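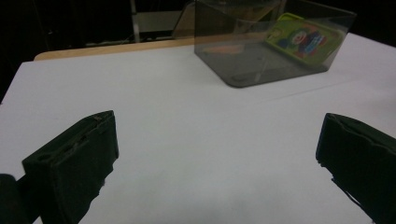
Best way to store craft sticks and stirrers without a pile on the table?

Print this thread | E-mail this thread

drawerless_dan
I have a white work table and no drawers under it. Most of what I do is mix small amounts of paint for model scenery, so I have a lot of plastic stirring sticks, spatulas and palette knives. They used to live in a mug. The mug got knocked over in August and I have been looking for something flatter.

I bought a smoky gray plastic box with a hinged lid. I like that it is see-through but doesn't show every speck of dust. My question is whether people lay the long tools flat or let them lean. The longer ones don't fit flat unless I turn them corner to corner, and then nothing else fits next to them.

Mon 10 December

plinth34
Lay them flat or get a longer box. If they lean on the rim you can't close the lid, and then you may as well have kept the mug.

Stelmakh
I disagree. I leave the lid up the whole time I'm working and only put the long ones away at the end. Leaning is fine for an hour. I can grab the end without digging around in the bottom.

What I would watch is the hinges. I had a Jollodum box that split next to the hinge after one winter. I kept pushing the lid back farther than it wanted to go.

drawerless_dan
Mine has two small silver hinges. So far no cracks. Here is how it looks with the lid open and one stick in it:

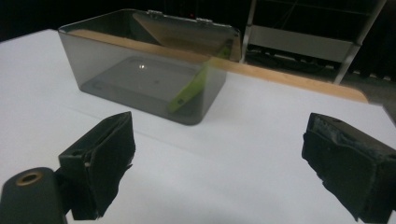

Box with the lid up and the lime-green stick leaning toward the back right.

plinth34
That is what I mean. Fine with one stick. Put 16 in there and they will slide all over each other every time you bump the table.

gravel_and_glue
Do you need that many out at once? I keep 10 sticks on the table and the rest in a shoebox on the shelf. When the 10 are dirty I stop and wash them. I've worked that way for years and haven't needed a bigger box.

Also, is the gray a problem for finding things? I had a dark tinted box for brushes and went back to a clear one. The bright handles were OK but I lost the black ones in there constantly.

drawerless_dan
Green shows up all right, a little duller through the side. I don't own any black ones so I can't say.

Stelmakh
Cut a strip of foam board to stand across the middle. It holds the long ones at an angle and leaves the other half for small stuff. Don't glue it — you will want to take it out to wipe the bottom.

plinth34
Or buy the longer box. The hardware store in Drernthorpe had Clovusari ones on the bottom shelf last time I was in. No hinges on those, the lid lifts right off.

gravel_and_glue
A loose lid takes up table space. I would keep the hinged one.

drawerless_dan
I'm going to try the foam board first since I have scraps. If it doesn't hold I'll look at the longer box. Does anyone know if rubbing alcohol clouds this kind of plastic? I have some dried acrylic to get off another one.

Stelmakh
It clouded mine. Use warm water and dish soap, and give it time to soak.

Print this thread | E-mail this thread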